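April 20, 2026

Up too early, couldn't sleep, so decided today was the day for the winter clothes. Everything out of the closet and onto the bed. Should have had coffee first. Had it at 11 instead, cold.

Halina wants the two storage bags back before she goes, so had to be today really. She texted 3 times. Told her yes yes, tonight.

Started with the cream sweater with the stripes. Laid it out flat to fold it the way Simone does, sleeves in, then thirds. Mine never comes out square. Forgot how fuzzy it is, wore it maybe twice since the new year and still can't decide if it's a keeper. Keeping it. For now.

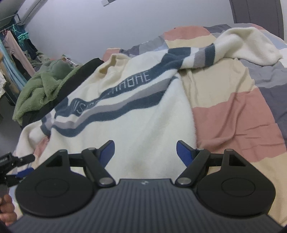
The stripy one, sleeves out, before folding.

Then lost all system. Meant to do tops, then jackets, then pants, and instead just kept pulling things out and dropping them. Green fleece on the black jacket, something gray under that, the pink thing I thought I'd given to Sevim. Denim on the other side. Couldn't find the bed by noon.

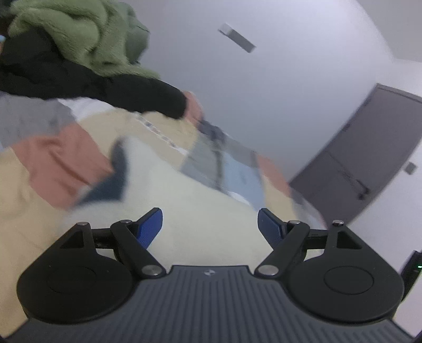

Tin-yau called in the middle of it about the deposit, 145 dollars, he says they'll send it back this week. Not holding my breath. Wrote it on the back of an envelope and now teh envelope is gone too. Probably folded into a sleeve somewhere.

Ok so. Rule I made up after lunch: if I didn't wear it this winter it goes in the bag for Kwok-wai's cousin. Broke the rule right away for the black jacket – it's warm and I'd only have to buy another. Jacket stays out anyway, mornings are still freezing for April. Did one timer of 60 minutes and made myself stop looking at the phone. Helped a lot, you could see the duvet again by the end of it.
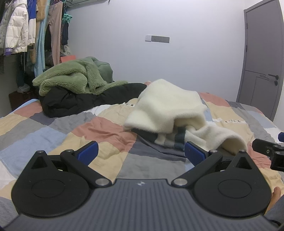
Still to do: socks (ugh), scarves, the top shelf. Need to get cedar blocks, the old ones smell like nothing. Also wash the duvet cover before it goes back on, it's got fuzz all over from the fleecy stuff. Dont forget Halina's bags by the door. She'll be here at 7 and I haven't eaten.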